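Stesport Activity Room: Monthly Safety Checklist
Month: February
Checked by: Shamim Mughal
Copy to: Jawad Soomro

Mark each line OK, FIX or N/A. Write a comment for anything marked FIX. Leave the finished sheet in the blue folder by 4 p.m. on Friday.

1. Doors and walkways
Main door opens fully and closes without slamming. OK
Walkway to the rear exit is at least 35 inches wide. OK
Comment: Measured with the coat rack pushed back. Please keep the rack against the wall.

2. Lighting and outlets
All ceiling lights work. FIX
Outlet covers fitted. OK
Comment: The tube nearest the rear exit flickers when first switched on. Irfan Jafri has the replacement tubes.

3. Cabinets
Doors swing freely and stay shut when closed. FIX
Hinges tight. OK
Cleaning products on the top shelf only. OK
Comment: The catch on the storage cabinet is weak and the door drifts open. New catch ordered from Grivutora. Until it is fitted, push the door shut by hand after getting anything out.

4. Floor mats, cans and cups
Mat sections lie flat and meet at the seam. OK
Mat wiped down with the mild cleaner, not bleach. OK
Cans checked for dents and sharp rims. OK
Cups checked for cracks. OK
Comment: Yellow can and pink cup stay in the set. Run a finger around the rolled rim of each can at every check, and throw out any that catch. Plastic cups with a split at the rim go out too, even small ones.
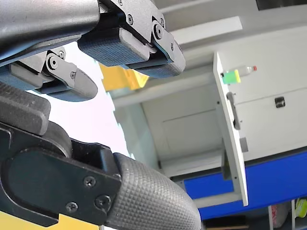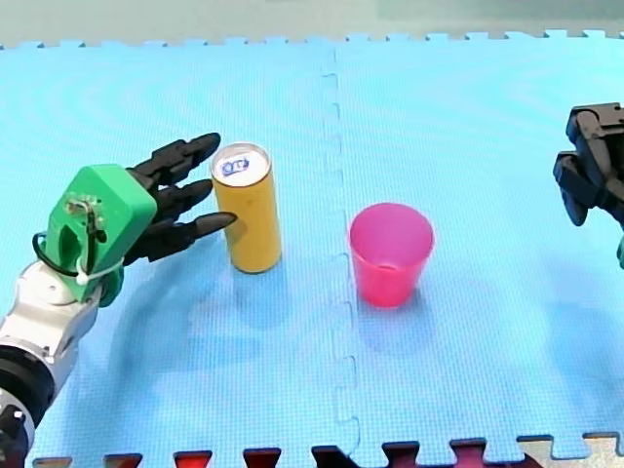 5. Storage bins
Lids fit. OK
Bins stacked no more than two high. FIX
Comment: Three high again by the sink. Rizwan Abbasi moved the top one to the lower shelf during the check.

6. First aid and fire
First aid box stocked and in date. FIX
Extinguisher gauge in the green. OK
Exit sign lit. OK
Comment: Box is down to 7 adhesive bandages. Reordered a pack of 100. The burn gel is fine until summer.

7. Heating
Heater guard secure. OK
Nothing stored on or against the heater. OK
Portable heater, 2,000 watts, plugged directly into the wall. OK
Comment: The extension cord that used to be with it has been taken away. Do not bring in another one.

Items carried over from last month
Loose baseboard by the main door: done.
Sink tap drip: still open. Ertuğrul Işık to look at the washer.

Signed: S. Mughal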